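The Bin Pickers of Unit 7
Inside Flitis, the shared shop where a secondhand arm is learning to empty a bin

11/02/2021

Door code didn't work. Side door did. First thing you notice at Flitis is the noise from the compressor, second is the coffee, bad, free.

The shop has 24 members and one big shared project, which they call Solix. It's a bin picker. Dump parts in a bin, arm reaches in, arm takes one out, repeat. Factories have had these for years. Doing it in a rented unit on members' dues is another matter.

The arm came from an auction. Getting it there cost $700, mostly the truck. Then a whole winter on the controller, teaching it to talk to a desktop PC that somebody was going to throw out.

Picking is where it got hard. A part flat in the open is easy. A part against a wall, or lying crooked, or under another part, thats the bad one. The gripper needs room on both sides and the bin doesn't give any. Sloped walls help a little. Shiny floors don't help at all.

Ojo is the software half. It looks down into the bin, guesses where things are, picks a grip. In July it was missing more than it hit. Members rewrote the grip planner 2 times, argued, went back to the first one. Kept one function from the second.

Everything in the build is whatever was around. Spring clamps. Acrylic sheet with the paper still on. Blue tape, lots. Cables get moved when they snag and then get moved agian. A printed cable guide in Flistament, the shop's own recycled filament, lasted a week before it split along the layers. New one is thicker. Jury's out.
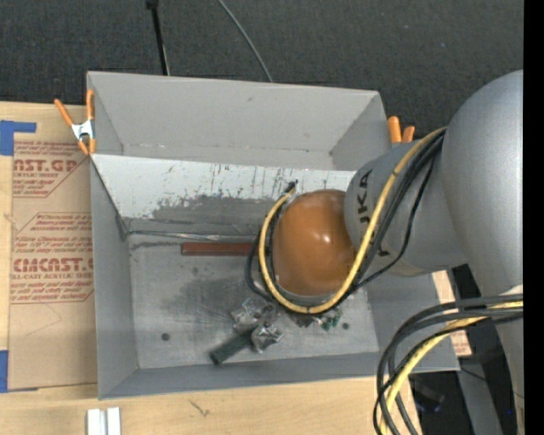

Gripper fingers on either side of a green block in the Solix bin. The reddish-brown bar is further back.

The test parts are plain shapes on purpose. Blocks, bars. Members log each try in a notebook by the PC, hit or miss, one line each, and the handwriting gets worse as the evening goes on.

Next up is a second bin to drop things into, and a real fence for the cell. After that, mixed parts from the shop's scrap drawer, bolts and brackets, the greasy stuff. Open bench is 7 to 10 in the evening, side door, bring your own safety glasses.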